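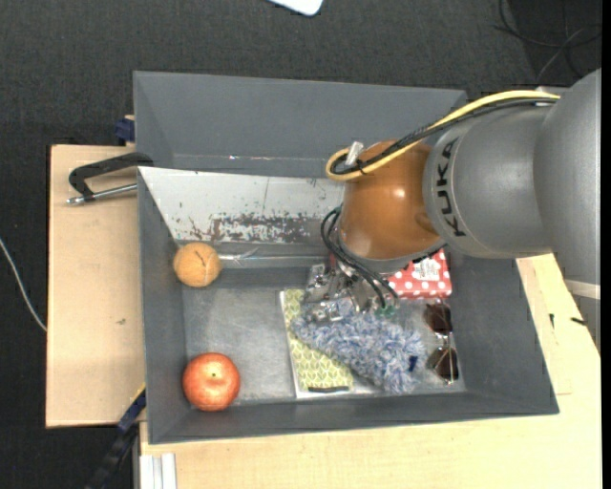 7. When the arm stops over the bin and won't move

Okay, so this is the one that ate most of my October. You start a pick, the arm goes down into the bin, and then it just sits there with fault 72 on the pendant. Don't panic, and please don't hit Resume! I did, and I bent a finger.

CAUTION: Press the stop and lock it out before any part of you goes over the bin wall. Gladys Nyaga has the spare key.

1. Write down the fault number and the pick count from the Clustex screen.

2. Look at the cables and the thin black hoses where they come around the orange joint. You're after a snag, a kink or a rubbed spot.

3. Check the fingers for caught threads. Plush and fluffy stuff is the worst for this (glossy boxes never give me any trouble).

4. Unlock, switch to manual and jog straight up at 9 percent. No sideways moves until the tool is clear of the bin walls!

5. Push on the clamp at the rim. If the bin shifts at all, tighten it and redo the bin calibration in section 4.

6. Run one pick at 18 percent with your hand on the stop.

Note: If 72 comes back as 91, leave the arm locked out and call Dilruba Cassim at Lultley.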